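Gripper Bench Trials: Frequently Asked Questions

What are you comparing?

Two versions of our hand-held gripper, which we call Drerberg and Salau after the streets where they were first put together. Both are held and squeezed by a person, both record video from a camera on the gripper itself, and both are meant to collect examples of everyday tasks that an arm can learn from later. The big difference is in the jaws. Drerberg has longer, stiffer fingers. Salau has shorter ones with a softer pad, and we love how it feels in the hand!

Who runs the trials?

Chiamaka Igwe plans the tasks and keeps the log. Huiling Gu looks after cameras and tracking. Ward Kuipers prints and repairs the mechanical parts, and Arlindo Guimarães does most of the arm work once the hand-held sessions are finished.

Why so much cloth?

Cloth is wonderful for this. A block is either in the jaws or it isn't, but a cloth can be pinched by one layer, by three, or by a loose corner that slides out as soon as you lift. It never lands in the same shape twice, so you can't get good at it by memorizing one move. We use microfiber, thin white cotton and a few odd pieces that people brought from home, and we crumple them by hand before every attempt. 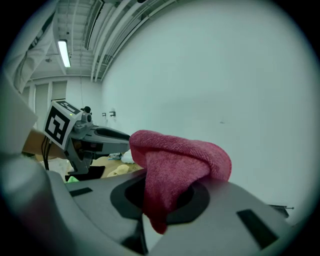

Color matters too, more than we expected when we started. Strong colors are easy to pick out against a pale wall, and pale cloths on a pale surface are where the camera side gets interesting. Huiling asks for a mix in every session so that neither version gets an easy day.

How many attempts do you record?

The target is 500 per version. Salau is done. Drerberg is 86 short and should catch up in October, assuming the new finger springs arrive.

Which one is winning?

Depends on the task! Salau is ahead on picking up a single cloth from a pile. Drerberg is ahead on anything that needs reach, like pulling a cloth out of a box, and it's much nicer for unfolding. If you only have time to build one and you mostly care about laundry-type tasks, start with Salau -- but read the note on pads first.

What's the note on pads?

The soft pads pick up lint. After 80 or so grasps on microfiber the grip starts to change, and the numbers drift with it. Wipe them with a damp sponge and let them dry fully.

Do I need tracking markers?

For comparing two devices, we'd say yes. Camera-only tracking is fine for slow moves, but a marker gives you a second opinion when a cloth covers most of the view. Print them on matte paper. Glossy ones caused 17 lost tracks in one afternoon before Esi Kyei spotted the glare.

Can I use a different controller?

Sure. The logging code talks to the Van Dijk board by default, and there's a settings file for the Gorkico one. Others should work if they can report finger position at a steady rate. Please tell us how it goes -- we'd be thrilled to add more.

Can I come and try them?

Yes, please do! Wednesday afternoons are open bench time. Write to Chiamaka beforehand and bring a cloth you think will beat us. Towels with fringes are currently undefeated.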